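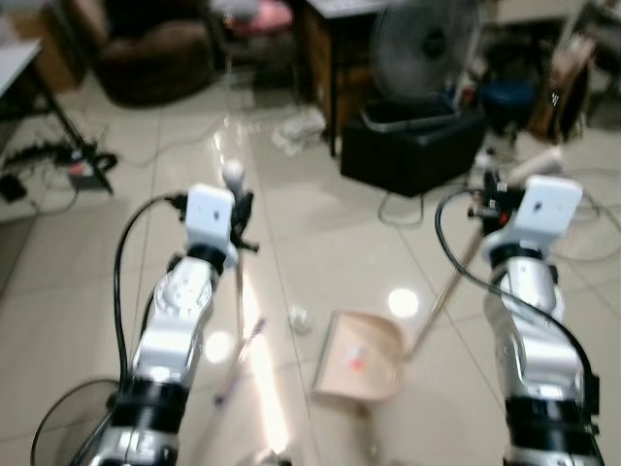

Glossy beige floor tile, with a long-handled tool held from the upper end.

Removing Grout Haze from Glossy Floor Tile

Updated February 2025

Grout haze is the thin film of cement left on tile after grouting. On a matte surface it can go unnoticed. On glossy tile it shows as dull streaks, mostly under low side light.

This procedure covers cement grout only. Epoxy grout needs a solvent made for it, and acid cleaners have no effect on the residue.

Before you start

Let the grout cure for the time printed on the bag. Vacuum the floor with a soft brush head. Grit left on the surface will scratch the glaze. Do not use acid cleaners on marble, limestone or travertine.

You will need:
Haze remover (Delano or similar)
2 buckets
Flat mop with microfiber pads
White nylon pad
Rubber gloves and eye protection

Procedure

1. Test the cleaner on a spare tile or in a corner. Rinse and let it dry before judging the result.

2. Wet the floor with clean water. Damp joints absorb less acid.

3. Mix the cleaner at the ratio on the label. Add cleaner to water, never the reverse.

4. Apply to a section 6 feet square. Leave it for 3 minutes and keep it wet.

5. Scrub lightly with the white pad, moving diagonally across the joints. Green and brown pads will dull the glaze.

6. Mop up the solution, then rinse from the second bucket. Change the rinse water when it turns cloudy.

7. Dry with a clean pad and go on to the next section.

If streaks remain after drying, repeat steps 2 through 7 on those tiles. Wait until the joints are fully dry before applying sealer.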